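Samdale toy library to open Saturday mornings again

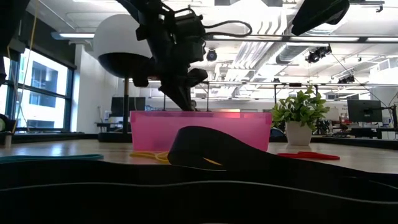 The Samdale toy library will go back to opening on Saturday mornings from August, after two years of weekday hours only.

Coordinator Olesia Prokopenko said working parents had been asking for the change since the library moved into the old Horobets shop on the main street. Families will be able to borrow and return between 9 am and noon.

Membership stays at $50 a year, and each family can take home up to 7 toys at a time. Puzzles and board games can be kept for two weeks, with one renewal if no one else is waiting.

"A lot of people told us they'd join if they could get here on the weekend," Ms Prokopenko said. "We've had the toys. It was the hours that didn't suit."

Maksym Dmytriv will run the Saturday desk. He said missing pieces should be reported when a toy is returned, and there is no fine for a first loss.

The library is also after good quality ride-on toys and dress-ups in larger sizes. Soft toys can't be accepted. Donations can be left at the Prutness Road entrance during opening hours.

New members need to bring proof of address. Grandparents and family day care educators are welcome to join under their own names.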